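Insurance says no to my PET scan, is an appeal worth it?

Posted in Scans and Tests, 20th September

irleygirl70
Hi all, long time reader, first time asking anything. I had part of my thyroid out last year and my doctor wants a PET scan because my blood marker keeps creeping up and the ultrasound didn't show anything. My plan turned it down as "not medically necessary." The imaging center says I can pay cash, but they quoted me over 3000 dollars and I just don't have that lying around. My appointment with the specialist isn't until October. Has anybody fought one of these and won? Do I write the letter or does the doctor? I'm so tired of being on hold!

Lill
Oh hon, been there. Yes, appeal it. Mine was for an MRI but the steps should be close.

First call your doctor's office and ask for whoever handles prior authorizations. Ask them to request a peer-to-peer, where your doctor talks to a doctor at the insurance company. Mine got approved after that one phone call and I never even had to mail my letter (which I'd spent a whole evening on, grr).

If that doesn't work, do the written appeal. What I put in my packet:

- The denial letter, with the reason circled. There should be a deadline on it, so check that tonight.

- A note from the doctor saying what the other tests showed and what the scan would change about treatment.

- My lab results in date order. I made a little chart by hand, nothing fancy.

- A one page letter from me. I kept it plain and left out how mad I was. I wrote it in bed with the laptop on my knees and my blue blanket pulled up.
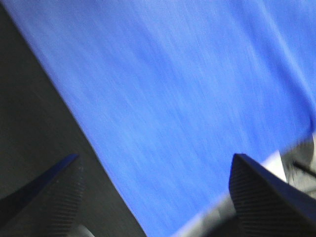
- A log of every call, with the time, the name they gave and the reference number.

Keep copies of all of it. And if they still say no, ask about an outside review. Your denial letter should tell you how.

grelto239
call other places for a cash price. i was quoted 1368 at one and a lot more across town for the same scan. ask if that includes the reading fee, mine didn't

irleygirl70
Thank you both! The deadline was on page two in tiny print and I still have time. The office is asking for the peer-to-peer. Lill, did they call you with the answer or did you have to chase them?

Lill
Chased them. It was showing approved online before anyone called me, so keep checking your account.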